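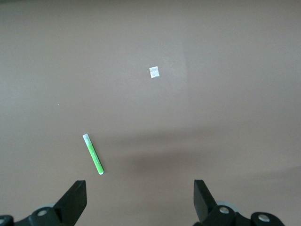 Attachment 1: green marker on the table

Ticket 2697
Subject: Label sheets printing lower and lower down the page
Opened by: Marilou Sebastian, Plutotthorpe Community Library
Assigned to: Gregor Kerr, Hedden Office Support
Status: Resolved
Opened: October 7, 2025

Marilou Sebastian wrote:

Hello, and thank you in advance to whoever picks this up. I'm sorry to be writing again so soon after the business with the scanner, but I have run out of ideas and very nearly run out of label sheets.

We print spine labels for the children's books on the Marquez printer in the back office, through the Prurik catalog program. It has worked nicely since April, when Aileen Mercado set it up for us. This week the first row of labels comes out fine, the second row is a touch low, and by the bottom of the sheet the call numbers are sitting right across the gap between one label and the next. I've been marking the bad sheets with a big green stroke so they don't get put back in the tray, and I have quite a pile of them now.

I have tried turning the printer off and on, taking the sheets out and fanning them, and printing from the other computer. The second computer did exactly the same thing. Anel Fourie thought it might be the rollers, so she wiped those down with a damp cloth and let them dry over lunch, and they do look much better, but the labels don't.

We have a box of 1000 new picture books being processed for the spring shelves, so you can imagine I'm a little anxious to get going again!

With thanks,
Marilou

Gregor Kerr replied:

Hi Marilou,

No need to apologize at all, and please thank Anel for doing the rollers. That was on my list to ask about, so you've saved us a step.

The detail that helps me most is that the first row is right and the drift grows as you go down. When a printer is slipping, you usually see the labels wander a different amount on each sheet. If yours are off by the same amount every time, I would look at the page settings before anything mechanical. Could you try this for me when you have a quiet minute?

Put plain paper in the tray, so you don't lose any more label sheets. Print one full page of spine labels from Prurik. Lay the plain page over a blank label sheet and hold the two up to the window together. Then print a second page and compare it with the first.

While you're at it, open the print box, click Properties, and let me know what it says next to Scale and next to Paper Size. Please don't change either one yet — I'd like to know what they are before we touch them.

Warmly,
Gregor

Marilou Sebastian wrote:

Hello Gregor,

The window trick was a great help and I wish I had known it years ago. Both pages match each other perfectly, and both drift down the label sheet by the same amount. So it is at least being wrong in a tidy way.

Scale says "Fit to page" and Paper Size says A4. Our label sheets are letter size, the same as always. I'm fairly sure I never picked A4, but Jerome Manalo was printing some posters for the story hour and he may have needed to look around in there. He is very sorry if so, and I've told him not to worry.

Marilou

Gregor Kerr replied:

Hi Marilou,

Thank you, that's exactly what I needed, and please tell Jerome he's in good company. I have done the same thing to my own printer at home, with address labels for holiday cards.

Would you set Paper Size to Letter, and change Scale to Actual Size? After that, go into Prurik, choose Labels, then Layout, and make sure the template is still the one Aileen saved for you. If the top margin there reads 19, leave it alone. If it reads 22, somebody has nudged it to make up for the drift, and it should go back to 19.

Print on plain paper again first, hold it to the window, and only then use a real sheet.

Gregor

Marilou Sebastian wrote:

It did say 22, and I have a horrible feeling that was me on the first morning, trying to be clever. I've put it back.

The plain page lined up all the way to the last row, so I was brave and ran three real sheets, and every one of them is lovely. Anel is sticking labels on as I type. We're going to tape a little note inside the printer lid with the settings on it, so the next person doing posters can put things back afterward.

Could you tell me whether the setting will stay put if the computer updates itself overnight?

Gregor Kerr replied:

So pleased to hear it! The Prurik template will stay. The printer settings can go back to their defaults after a driver update, so the note in the lid is a very good idea — add "Letter, Actual Size, top margin 19" and you'll be covered. I'm closing the ticket, but a reply to this message will open it again.

Status changed to Resolved by Gregor Kerr.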